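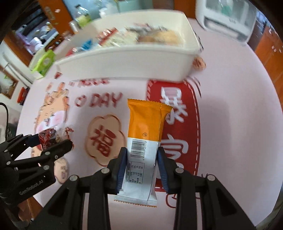 How to pack a snack parcel that arrives in one piece

Updated 6th August

My sister moved to Dredberg two years ago, and since then I send her a parcel of sweets and snacks every few months. The first ones arrived in a sad condition. The crackers were powder and one jar of jam had opened itself over everything. Now I have a method which works well for me, and several friends asked me to write it down, so I do it on this page.

The method is for dry, shop-bought snacks in a cardboard box. I do not write about homemade cakes, because I tried it only once and I don't want to give advice from one cake.

What you need

A strong cardboard box, new or almost new
Packing tape, the wide kind
Brown paper or old newspaper
Zip bags in two sizes
Kitchen scale
A pen and a sheet of paper for the list

Step 1. Read the rules of the country first

Do this before the shopping. Every country has its own list of food which is not allowed in the mail, and meat, fresh fruit and seeds are very often on it. The list is usually on the website of the customs office. If you do not understand some line, call your post office and ask. I once bought dried sausage, and at the end we had to eat it at home.

Step 2. Choose snacks that can travel

The good ones are small, closed and dry. Snack bars are my first choice, because each one is sealed at both ends and it can be pushed into a narrow place in the box. Wrapped hard candies are also very good, they fill the holes. Tea bags, instant soup, nuts in a sealed bag, roasted chickpeas — all of this I have sent without a problem.

Chocolate depends on the season. In March I send it, in the summer I don't. Bars with a chocolate cover are the same as chocolate in this question.

Chips take a lot of room for a very small weight, and the bag is full of air. If your person really misses a certain kind, put one bag on the top and nothing above it.

I leave out everything in glass.

Step 3. Check the dates

Look for the best-before date on each package and not only on the big carton. My parcels to Dredberg need between two and three weeks, but one was much slower during the holidays. I take only things that will be good for at least three more months after the day I send them. My sister does not eat everything on the first evening, so she needs some time too.

Step 4. Weigh before you pack

Put the empty box on the scale, write down the number, and then add the snacks. The price at the post office goes up in steps, and it is annoying to pay for the next step because of one bag of nuts. My last box was over the limit by 56 grams. I took out two bars and a handful of candies and it was fine.

Remember that paper and tape have weight also. I always keep a little space for them.

Step 5. Group the snacks in zip bags

Small candies go together in one zip bag, with the air pressed out. Anything with powder, such as soup or cocoa, gets its own bag. Things with a strong smell — coffee, spices, mint candies — should be in two bags, one inside the other. Without this all of the parcel will taste like mint. I learned it with the Vekeseo mint drops, which are delicious but they visit every other snack in the box.

Step 6. Fill the box

Put a layer of crumpled paper on the bottom, two fingers thick. Then continue in this order:

1. Heavy and flat things, for example nut bags and tea boxes.
2. Bars, standing up along the walls of the box. They protect the sides a little.
3. Zip bags with candies, pressed into the gaps.
4. Crackers and other weak things in the middle.
5. Paper on the top until the lid closes with a small pressure.

Now close the box with your hands and shake it. If you hear movement, open it and add paper. Do this test more than once, as the first time I nearly always find something moving.

Step 7. Write the customs form

Write simple words: "snack bars," "hard candy," "black tea." The word "food" alone is too general, and one of my parcels was held because of it. For each line you need the number of pieces, the weight and the value. I put the price I paid in the shop, and I keep the receipt until the parcel has arrived.

A second copy of the list goes inside the box, together with the address. If the label falls off, someone can still find where it should go.

Step 8. Close it well

Tape the middle line first, then both short edges, so that it looks like the letter H from above. Do the same on the bottom. If the box has old labels or old barcodes, remove them or cover them fully with paper. String is not a good idea, it can be caught in the sorting machines.

Questions I received

Can I use the original carton of the bars? It is possible to send it inside the box, but it takes room. I take the bars out, and if the ingredients are printed only on the carton, I cut out this part and put it with the bars. This is important if the person has an allergy.

How big should be the box? For a normal parcel I use one from the Burora stationery shop near my work. The length and the two other sides together make 62 centimeters, and it is enough for a good selection.

What if something melts? Ask the person to leave the closed package in the fridge for a few hours before opening it. It will maybe look gray, but the taste stays mostly the same.

Where do you buy the sesame bars? At the Kartha market, in the second row behind the bakery. They are sold out early in the morning before holidays.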